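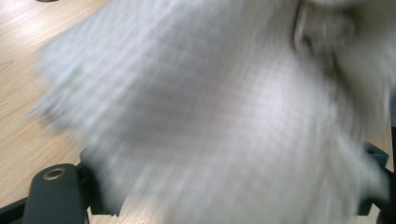 Unit 6: Hand-held gripper practical
Student project module, Robotics and Automation
Handout issued Apr 20, 2020

These notes go with the second half of the project module. Read them before you come to your slot. The February lectures covered how a robot learns from recorded movements, and that theory is not repeated. What follows covers the table work, the way recordings are named and the write-up.

1. What you are doing

Each pair of students records a set of short tasks with two hand-held grippers, one in each hand. The recordings are then used to train the class model, Husex, and the trained model is tested on the arm at the end of term. Your mark comes from the recordings and the write-up. It does not depend on how well the arm does.

The main task this year is called Illasska. It uses a cloth and an upright object on the same table. The cloth has to be picked up, moved and put down again without knocking the object over. The second task, Queiroz, uses the upright object alone. It is picked up with both grippers, turned a little and set down on its base. Start with Queiroz. It is the easier of the two and it gets your hands used to the width of the jaws.

2. Before you record

Check the grippers first. Open and close each one a few times and look at the inner faces of the fingers. The covering wears at the edges and starts to lift. A little fraying is fine. If a strip has come away far enough to catch on the cloth, put it down on the fault sheet and take the spare gripper.

Look at where the cables run. They should leave the gripper towards your body and have enough slack for you to reach the far side of the table. If you feel a pull at your wrist during a run, stop and start the run again.

Then place the object. For Queiroz it stands a hand's width beyond the open fingers, so that every run begins with a short approach. Do not start with the fingers already touching it. 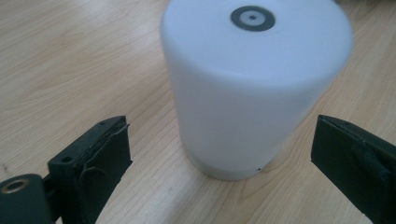 Figure 1. Fingers open, object standing clear of both.

The start position matters more than most people expect. Last year several pairs began every run from exactly the same spot, and the model learned to reach for that spot whether or not anything was there. Move the object a little between runs. Move your hands a little as well.

3. Recording a run

A run has a start, a task and a finish. Hold both grippers still for a moment at the start. Carry out the task at a steady pace. Hold still again at the finish, with the fingers open.

Work at the speed you would use to lay a table. Beginners tend to rush the cloth, and fast cloth movement gives blurred pictures from the gripper cameras. Some blur is normal and will not lose you marks. If the cloth is blurred from beginning to end, the run is not much use for training.

With the cloth, take hold of a fold or a gathered part. A flat edge lying on the table is hard to get hold of and you will spend most of the run scraping at the wood. Lift before you pull. Keep the other gripper out of the way of the object until you need it.

Mistakes are allowed. If you drop the cloth and pick it up again, keep the run and mark it R for recovery. If the object falls over, mark the run F and stand it up again by hand before the next one. Do not delete anything at the table - sorting is done later, on the lab machines.

Each pair needs 12 good runs of Illasska and six of Queiroz. Swap over halfway so that both of you have held the grippers. The partner who is not recording keeps the log.

4. Naming and the log

Run names are made up of the task, your group number and the run number. Group 1212 would call its first cloth run Illasska-1212-01. Use the group number printed on your module card. The numbers start from 1000 and are not the same as your bench number.

The log has one line for each run. Write the name, who held the grippers, the mark if there is one, and anything you would want to know if you were reading it a month later. "Cloth slipped from left gripper, second try held" is a useful entry. "Fine" is not.

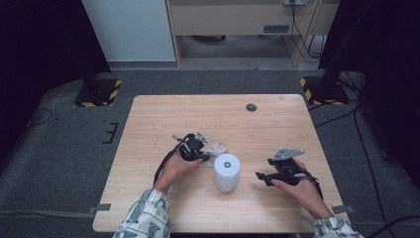
Fill in the line as soon as the run ends. Pairs who leave the log until the end of the slot nearly always have a run they cannot place, and a run that cannot be matched to a line is not counted.

5. The Filler script

Filler is the script that trims the still parts from each run and checks that the camera streams line up. Run it on the whole folder before you hand anything in. It makes a copy and leaves your original files alone. If it reports a gap, open that run and look at it yourself. A short gap at the very start can be ignored. A gap in the middle of a grasp cannot, and the run should be recorded again in your second slot.

6. Write-up

Two sides of A4, plus the log. Say what you changed between runs and why. Pick one run that went badly and describe what the grippers did, using stills from more than one camera. Then say what you think the model would learn from that run if it were left in the training set.

Hand in the folder and the write-up together. Bring the log sheet to the next lab session.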